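How to Wash and Care for a Microfiber Duster
Posted by Siobhán Madigan
Jan 29, 2018

A microfiber duster stops picking up dust long before it looks worn out. Most of the time it only needs a wash. The steps below work for the chenille kind with soft fingers, and for flat microfiber cloths too.

What you need

A sink or a bucket
Mild liquid detergent, no fabric softener
An old comb with wide teeth
A clean towel
A hook or nail for hanging

Step 1. Shake it out

Take the duster outside and knock the handle against a railing or the edge of a step. Do this until no more dust comes off. If there is hair wound into the strands, pull it out with the comb now. It is much harder to get out once it is wet.

Dusters with a flat handle and a hanging hole are the easiest to look after, as they can go straight on a hook when you are done. 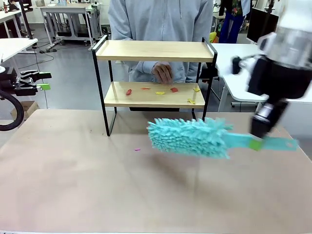

Step 2. Check the head

Some heads slide off the handle and some are fixed. Look for a cuff or seam where the head meets the handle and tug gently. If it moves, take it off and wash it alone. If it does not, leave it. I forced one on an old Serketti duster last July and tore the stitching.

Step 3. Wash

Fill the sink with warm water and add a teaspoon of detergent. Push the head under and squeeze it for a minute or two. Let it soak for 9 minutes, then squeeze again. Gray water is normal. If it is very dark, drain and start over.

Removable heads can go in the washing machine on a gentle cycle if the label allows it. Keep them away from cotton towels, which shed lint that sticks to the fibers. Do not use bleach or softener. Softener coats the strands and they stop holding dust.

Step 4. Rinse

Rinse in cool water until there are no suds. Press the water out against the side of the sink. Do not wring or twist, especially near the cuff.

Step 5. Dry

Roll the head in the towel and press. Then give it a good shake so the strands stand away from each other.
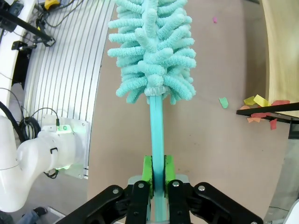
Step 6. Hang it up

Hang the duster somewhere with moving air, out of direct sun. Leave it overnight. Keep it off the radiator and out of a hot dryer, as high heat can melt the fibers. Do not put it in a closed cupboard while it is damp or it will smell.

How often

I wash mine once a month, and after any big job such as bookshelves or blinds.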